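**Clumgate Short Course – Unit 6: Sorting and putting away**

Work at the white table with the mesh shelf behind it. Start with the fruit together in the yellow basket and name each piece before you move it.
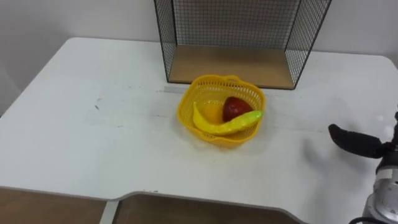
Lift the basket by its sides and keep it level. Long items can rest over the rim – turn them inwards first.

Next, practise taking things out. Set each piece down on the table, clear of the basket, and leave the shelf until Unit 9.

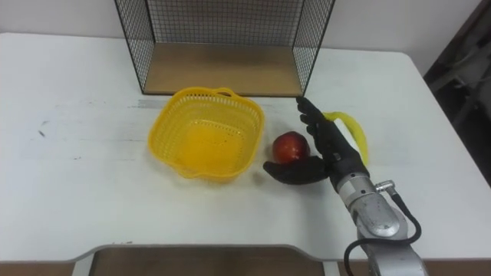

*Fig. 2. Basket empty, apple and banana on the table.*

Write up both stages on the Tasik sheet and hand it in by the end of November.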